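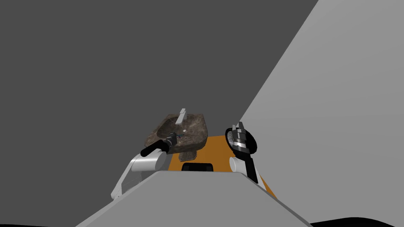 **Boltia turns the water back on, mostly**

1 September 2021

Good news for everyone on the hill side of Boltia: the water notice is finally over! I got the text at six this morning and I'll admit I ran the kitchen tap for a full minute just to listen to it.

If you missed the whole thing (lucky you), a main under Lauritsen Street split four days ago and left 109 homes with either a sad trickle or nothing at all. The crew from Gelero had a temporary line going by the second evening, but we were told to boil everything we drank until the lab results came back. They came back clean late last night.

I caught Villads Riis from Gelero while he was packing up cones outside the bakery. He told me the pipe was 82 years old and that he'd expected it to go sooner. "It was more rust than pipe by the end," he said, and then asked if the bakery was open yet. (It was. They had the cardamom buns.)

A few things to know if you're on the affected streets. Run your cold taps for a few minutes before you drink from them, and start with the one closest to where the water comes into the house. If it looks a bit brown or cloudy, keep going. Toss the ice in your freezer trays, and hold off on washing white laundry until the water runs clear. I learned that last one on a pillowcase.

Lauritsen Street itself stays closed to cars between the bakery and the school until the paving is done, so the Flerkent bus is still going the long way round. Add ten minutes, maybe more in the morning.

Hjørdis Sjöberg at the town office says over 500 bottles of water are left from the handout, and you can pick some up at the library desk until they're gone. She's also taking claims for damaged boilers and washing machines. Bring a receipt if you have one, and a photo if you don't.

Still no word on when the rest of the old main gets replaced. I've asked, and I'll post it when I hear.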